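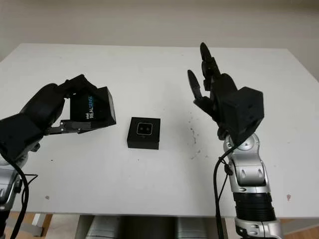 Clilitz open day, 17 February 2026

The old button works at Clilitz opens to visitors twice a year, the next time in September. Admission is 3 dollars, and the tour of the dye room runs long enough to make you feel you underpaid. Our guide loved beige. We saw 814 kinds of it, filed in drawers. The gift shop sells a sampler card of 7, all beige. I bought two. Coffee at Gallegos, across the road, was also beige.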